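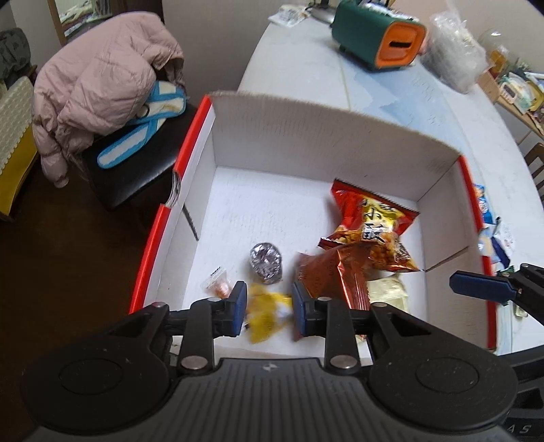
4. Inscrição do grupo e transporte

Esta secção destina-se aos responsáveis de grupo que vão ao retiro de Adugna. Antes de começar, tenha à mão a lista de participantes e o código do grupo (quatro caracteres).

4.1 Registar o grupo

1. Entre no portal Tosport e escolha "Retiros", depois "Adugna".
2. Introduza o código do grupo e confirme o nome do responsável.
3. Acrescente os participantes um a um. As crianças entram na mesma lista, com a idade preenchida.
4. Indique o tipo de alojamento: quarto partilhado ou tenda própria.
5. Guarde. O portal mostra um número de reserva - anote-o.

Nota: o preço inclui dormida, refeições e as cerimónias. O transporte é pago à parte. 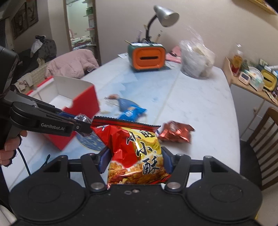 4.2 Reservar o transporte

1. Abra a reserva e escolha "Plustport".
2. Selecione a hora de chegada de cada participante.
3. Pague o sinal de 200 rands por pessoa.

Atenção: depois das 21h00 não há carreiras. Quem chegar mais tarde deve escrever a Keabetswe Du Plessis antes de comprar o voo.

4.3 Alterações

As trocas de nome são gratuitas até ao fim de janeiro. Para cancelar, use o formulário 912 e junte o número de reserva. As dúvidas sobre pagamentos seguem para Solange Cavalcanti, pelo portal.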